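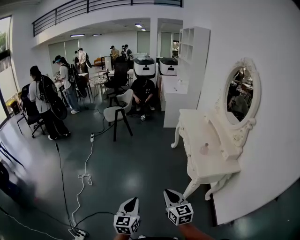 Cords all over a shiny floor, no drilling - what would you do?

Posted in Floors, Walls and Wiring
851 views, 2 replies

Parveen Cheema
2021-03-27

Typing this on my break so excuse the mess. We've been in this room since December and the cords are driving me mad. Two white power strips on the floor, one near the front and one further back, and a white cable looping between the two right where everyone walks. Plus black ones going their own way, one curving off along the left. Floor is that dark grey-green glossy stuff. Shows everything, every cord, every scuff, and the lights bounce off it as well.

Things I can't do: drill the floor, drill the walls, get an extra power point put in. Asked the landlord. No, no and "maybe next year".

What I want to know -

Can I run everything down the right hand wall behind the white vanity table and the shelves? The vanity is the curly one with the scrolled legs so you can see straight under it. Not a solid back to hide stuff behind. Would cords under there just look worse? It's the nicest thing in the room and I don't want a grey snake of cable round its feet.

Will stick-on cord covers hold on a glossy floor? Bought a length of Ruteo floor channel, the flat rubbery one, and the tape lifted at one end in 7 days. Might of been my fault, I only wiped the floor with a damp cloth first and didn't wait long.

And is it ok to have one power strip plugged into the other. I have a feeling the answer is no.

Also the mirror over the vanity. Oval, big fancy white frame. It picks up the rest of the room so you get the mess twice! Not moving it though, it stays.

Budget is small. $800 was quoted by one mob for surface trunking all the way round and I nearly fell off my chair. Want to spend a fraction of that. Renter, not handy, own a screwdriver and a tape measure.

Thanks in advance, will check back tonight.

Nerkard

Ok going through these quick, dinner's on.

Last one first. No, don't plug one into the other. Doesn't matter if there's hardly anything running off it. Each strip goes to its own wall outlet. If you've only got the one outlet within reach, buy a single strip with a long lead and enough sockets and get rid of the pair. Check the rating on the back against what you're plugging in, add up the watts, takes five minutes. Kettles and heaters straight to the wall, never on a strip.

Second, the tape. Glossy floors are fussy. Usually there's polish on top or just greasy film from shoes. What worked on ours:

- vacuum first, grit kills the tape
- wipe with metho on a rag, small patch in a corner first to make sure it dosen't dull the finish
- let it dry right off, go have a cuppa
- lay the cord in the channel BEFORE sticking, much easier
- press down hard the whole length, then walk on it heel to toe
- leave the ends square, don't stretch it. If you stretch it, it pulls back and that's your lifting end

If it's a rental, test that the tape comes off too. Warm it with a hair dryer and peel slow. Some tapes leave a brown line on dark floors that is a pain to shift. I ended up using cloth tape under mine and double-sided on top of that. Ugly but it's underneath so who cares.

Route. Yes to the wall. Anything crossing where people walk is a trip waiting to happen, and a loose loop is worse than a tight straight one. Even if you end up with one crossing you can't get rid of, make it the shortest line across, straight over, flat channel on it. Not diagonal. And don't put a rug over the cord instead. People do. It wears through and you can't see it happening, and it gets warm under there.

Get the slack out as well. Most of a tangle is just leads that are far too long. Fold the extra back and forth, velcro strap in the middle, tuck it at the wall end. Not coiled up tight like a hose if it's carrying a decent load.

White leads for the white wall, black for the dark floor. Costs next to nothing to swap and you'd be suprised how much goes away.

costello_sue

Agree with Nerkard on the power strips, please sort that one today.

Wanted to add a bit on the vanity, I have one with the same sort of legs. Don't run anything loose under it. Run it along the skirting BEHIND it, up tight in the angle where wall meets floor. I used Skirance, it's a stick-on quarter round in white with a slot in the back, sits on top of the skirting and just reads as trim. From standing height you don't notice it, you have to get down on your knees. Cuts with kitchen scissors if you're stubborn, better with a little saw.

Don't tape it to the furniture. Tempting on the back of a leg but carved paint chips if you look at it funny, and pulling tape off took a flake the size of a thumbnail off mine. Touched it up with nail polish. Don't tell my mum.

Pull the table out with a second person, lift, don't drag. Glossy floor plus thin legs = scratches. Felt pads while you've got it up. Take the drawer out first or it'll slide open on you (and hang on to the little knob, mine came off in my hand). If you've got the sort that is screwed back to the wall then leave it alone, and feed the trim along from either side.

For the tall shelves with the square cubbies - that's your hiding spot. Bottom cubby, box with a lid, notch cut in the back corner, power strip goes in there with a bit of air round it. Not packed with jumpers. If yours has a solid back you'll need the lead to come out the front corner and round, bit annoying but still neater than the floor. The low white cabinet next to it would do as well, sit the strip on the floor at the side of it.

The mirror, yeah, can't help you. Once the floor's clear it'll be showing you a clear floor, so there's that.

Price wise mine came in well under a hundred including the pads. Skip the trunking quote.

One more thing, the office chair. Wheels over cables is how our black lead got chewed. Run your hand along every one of yours before you put them in the channel (unplugged!!) and bin anything that's nicked or flat.

Parveen Cheema

Oh this is great, thank you both. Strips are going on seperate outlets tonight, promise. Didn't think of the bottom cubby at all. Will see if the landlord minds metho on the floor, he's funny about it. Might do the wall side first and leave the left hand cable til I've found where it even goes.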